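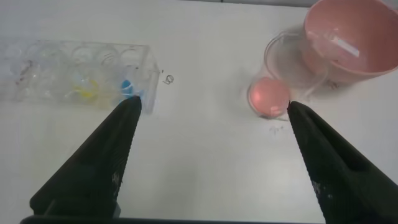
Evangelia Triantafyllou asked, could we please have the rinsing order written down somewhere, because half of us left last time with green fingers and a different version of it. Fair enough! It's further down, under Washing up, and I've put it in the order I'd do it myself.

Bench Skills for Absolute Beginners
Session 2 notes: small amounts of coloured liquid, and where to put them
Firnthorpe, Dimitriou Room

These notes go with the practical. Read them before you come if you can, and if you can't, at least read the bit on racks while you're taking your coat off. We start at 2 and I'd like to be pouring by quarter past.

What we're doing

We make up a yellow and a blue, we put a little of each in a test tube, and then we move liquid between tube, cup and beaker without losing any of it. It's all water and food colouring (I use Pristo, the concentrated sort, and it really is concentrated, one drop goes a very long way). The chemistry is nil. I chose colours purely so you can see your mistakes, because a drop of plain water on a white bench just disappears and you go home thinking you're marvellous.

Last term I tried red and blue and it was a bad pairing. A trace of one in the other just looked murky. With yellow you know straight away, the smallest bit of blue turns it green and there's no arguing with it.

Setting out

Give yourself more room than you think you need. I like the rack in the middle of the bench with a bowl over to the right as a slops bowl, and any cup or beaker on that same side so that you aren't carrying things over the top of your tubes. If you're left-handed, swap the whole lot over. Please do this properly and don't just put up with my layout, I had someone struggle through an entire afternoon last November being polite about it.

A washing-up bowl is too big for slops, by the way. A cereal bowl is about right, something with a wide rim, in a colour you can tell from your liquids. Pink does very nicely with yellow and blue.

Racks

Our racks are the clear kind with two rows of holes. I'm very fond of them because you can see the level in the tube from the side without lifting it out, and every time you lift a tube out you've given yourself a chance to drop it.

Put your tubes in the same row, and leave some space if you've got two on the go. 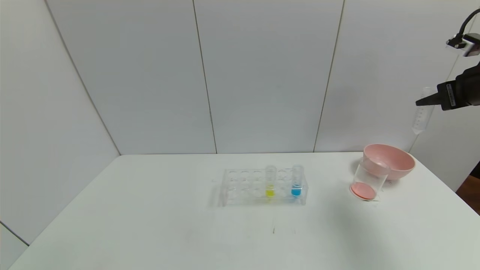 When you pour into a tube, leave it standing in the rack and bring the other vessel to it. I see people holding the tube in one hand and the cup in the other, both wobbling, and it never ends well! Rack flat on the bench, tube upright, eyes level with the liquid. Bend your knees if you're tall. Nobody's going to laugh, we all look ridiculous doing it.

Two more things on this. First, small amounts. You want a bit of colour in the bottom of the tube and plenty of empty glass above it. If you fill a tube nearly to the top you can't swirl it or carry it, and you certainly can't tip it. Second, blue is the bossy one, so do your yellow first and keep the yellow well out of the way once the blue is open. I'd also cap the Pristo bottle between goes. Ask me about the tablecloth.

Cup or beaker?

A beaker with straight sides is easier to read than a little cup, and it's steadier. A shallow layer across the bottom of a beaker looks like a lot less than the same liquid in a tube, and this catches everybody out, me included. Try it: tip your blue from the tube into the beaker, look at it, and write down how much you'd guess is there. Then measure it in the cylinder and write that next to your guess. Keep both numbers, even the embarrassing one.

When you tip, rest the lip of the tube against the inside of the beaker and go slowly. The liquid will run down the wall. Don't shake off the last drop, just hold it there and wait. I count to 8.

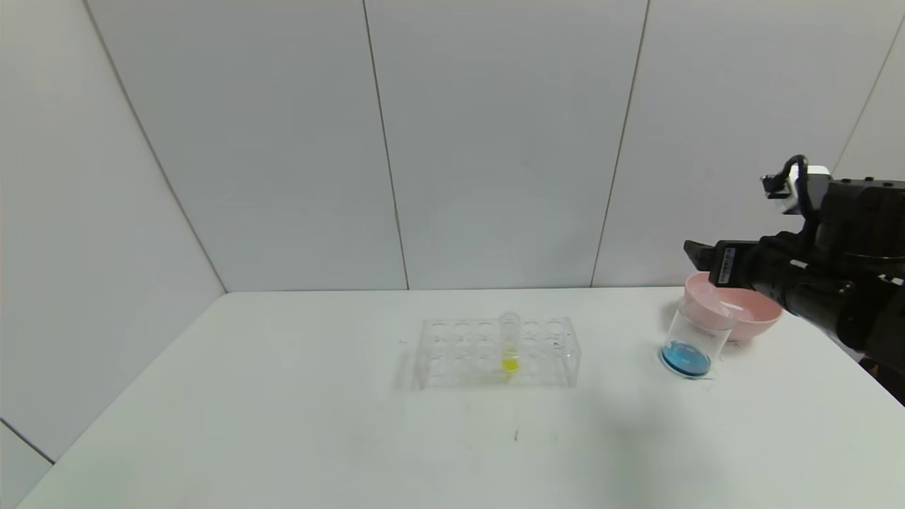 Washing up

Right, Evangelia's rinsing order.

1. Slops into the bowl, then the bowl into the sink with the tap running.
2. Yellow tubes first, cold water, twice.
3. Blue tubes after, same again.
4. Beakers and cups in warm water with a very small squirt of Cikeck. If it's foaming over the edge you've used too much and you'll be rinsing until teatime.
5. Everything upside down on the rack by the window.
6. Wipe the bench last, and dry it.

Fill the rinsing jug to the 400 ml line and no higher, it's heavy and the handle is not to be trusted.

Labels

Put your label on the vessel and never on a lid, as lids wander. If you write on the bench itself, in pencil or pen or anything, you're scrubbing it off before you leave. Initials and the colour will do. "Mine" won't do, and we had 9 of those.

For next time

Bring your guesses and your measured amounts. We'll do the multi-well plate, which is the same job but fiddlier: the wells are shallow and clear and it's terribly easy to lose track of which one you were filling. Have a practice at home with an ice cube tray and a teaspoon if you fancy it.
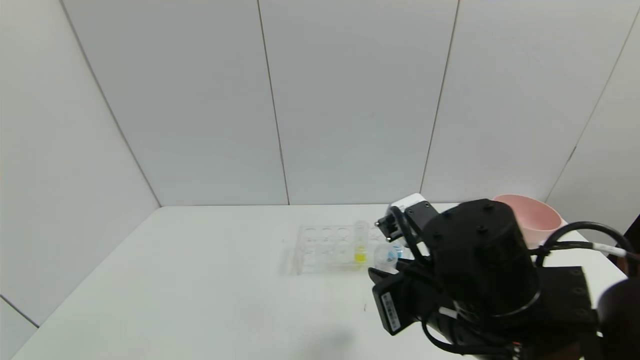

Danai Margaritis

I'm in the Dimitriou Room from one o'clock if anybody wants to go over pouring before we start. Spare racks are in the low cupboard. The tall cupboard sticks, lift the door as you pull.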